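Bendalia 원목 상판 자주 묻는 질문

주문 전 문의와 사용 중 문의를 한곳에 모았습니다. 다리와 프레임 조립은 상품에 동봉된 설명서를 먼저 봐 주세요.

상판만 따로 살 수 있나요?
네. Skirano와 Gistell 두 가지 모두 상판 단품으로 판매합니다. Gistell은 가장자리에 짙은 색 테두리가 붙고 Skirano는 테두리가 없습니다. 상판 단품에는 다리 고정용 나사가 들어 있지 않습니다.

길이는 어떻게 되나요?
기본형은 119cm입니다. 더 긴 것이 필요하면 주문서에서 Long을 고르시면 됩니다. Long은 주문 제작이라 출고까지 13일이 걸리고, 제작에 들어간 뒤에는 취소가 되지 않습니다. 폭은 두 길이가 같습니다.

상품 사진과 나뭇결이 똑같은 것으로 받을 수 있나요?
어렵습니다. 결은 판마다 다릅니다. 곧은 결이 많은 판도 있고 물결처럼 휘어 비스듬히 지나가는 판도 있습니다. 출고 전에 결 사진을 받아 보고 싶으면 주문 메모에 적어 주세요. 사진을 보신 뒤 한 번은 다른 판으로 바꿔 드립니다.

상판에 짙은 띠가 있는데 얼룩인가요?
밝은 줄과 짙은 줄이 번갈아 나오는 것은 나무 자체의 색입니다. 얼룩과 구별하려면 띠의 방향을 보세요. 결을 따라 이어지면 나무색일 가능성이 크고, 결과 상관없이 둥글거나 번진 모양이면 물이나 기름 자국을 의심해 볼 수 있습니다. 판단이 어려우면 낮에 창가에서 찍은 사진을 고객센터로 보내 주세요. 조명 아래에서 찍으면 색이 누렇게 나와 저희도 알아보기 힘듭니다.

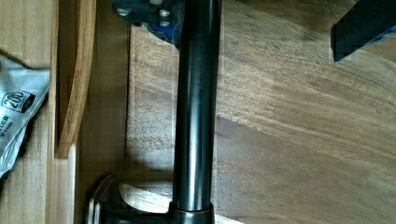
Sawsan Obeidat 님은 결을 따라 난 짙은 띠도 시간이 지나면 주변 색과 비슷해지는지 물으셨습니다. 2년째 쓰는데 처음보다 차이가 덜해 보인다고 합니다.

밝은 부분은 빛을 받으면서 색이 조금씩 진해지는 편이라 그렇게 느끼실 수 있습니다. 다만 띠가 완전히 없어지지는 않습니다. 햇빛이 한쪽으로만 드는 자리라면 가끔 상판을 돌려 놓으세요. 화분이나 매트를 오래 같은 곳에 두면 그 밑만 색이 밝게 남습니다.

평소에는 무엇으로 닦나요?
물에 적셔 꼭 짠 면 행주로 결 방향을 따라 닦고 마른 행주로 한 번 더 닦습니다. 주방 세제는 기름이 묻었을 때만 물에 조금 풀어 쓰세요. 알코올, 표백제, 매직 스펀지는 마감을 상하게 하니 쓰지 마세요.

오일은 언제 바르나요?
오일 마감 제품은 1년에 두 번이면 됩니다. 물방울을 떨어뜨렸을 때 맺히지 않고 바로 스며들면 바를 때가 된 것입니다. 얇게 바르고 15분 뒤 남은 오일을 모두 닦아 낸 다음 하룻밤 말립니다. 오일이 묻은 천은 저절로 불이 붙을 수 있으니 뭉쳐 두지 말고 물에 적셔 펴서 말린 뒤 버리세요. 바니시 마감 제품에는 오일을 바르지 않습니다. 어느 마감인지는 주문 내역에 나와 있습니다.

뜨거운 냄비를 바로 올려도 되나요?
안 됩니다. 냄비 받침을 쓰세요. 하얗게 뜬 자국은 며칠 두면 옅어지기도 하지만 검게 탄 자국은 갈아 내야 합니다.

잔긁힘은 집에서 없앨 수 있나요?
오일 마감이라면 가능합니다. 320방 사포로 결 방향을 따라 가볍게 문지르고 가루를 닦은 뒤 오일을 바릅니다. 긁힌 곳만 세게 갈면 움푹해지므로 주변까지 넓게 가는 편이 낫습니다. 바니시 마감은 부분 수리가 눈에 띄기 쉬워 먼저 문의해 주시기 바랍니다.

모니터 암이나 클램프 스탠드를 달아도 되나요?
상판 두께가 4cm라서, 물림 폭이 그보다 넓은 클램프를 고르셔야 합니다. 조이는 면에는 펠트나 얇은 고무판을 대세요. 고무는 종류에 따라 자국이 남을 수 있어 저희는 펠트를 권합니다. Gistell 테두리 쪽에는 물리지 마세요.

Agustina Paredes 님이 남겨 주신 후기에는 클램프를 조이고 한 달쯤 지나 다시 조여야 했다는 내용이 있었습니다. 펠트가 눌리면서 생기는 일이니 흔들림이 느껴지면 조금 더 조이면 됩니다.

겨울에 상판이 조금 휘었습니다. 교환이 되나요?
난방을 하는 동안 실내가 건조하면 원목이 약간 휠 수 있고, 습도가 오르면 대개 돌아옵니다. 상판에 긴 자를 대고 가장 벌어진 곳을 재 보세요. 4mm를 넘으면 보증 대상입니다. 자를 댄 상태의 사진과 주문 번호를 함께 보내 주세요.

반품 배송비는 얼마인가요?
지역과 길이에 따라 다릅니다. 주문 내역의 반품 신청을 누르면 금액이 먼저 표시됩니다. 처음 포장재가 없으면 모서리를 두꺼운 골판지로 감싸 주세요.

전화 상담은 오전 10시부터 오후 5시까지입니다.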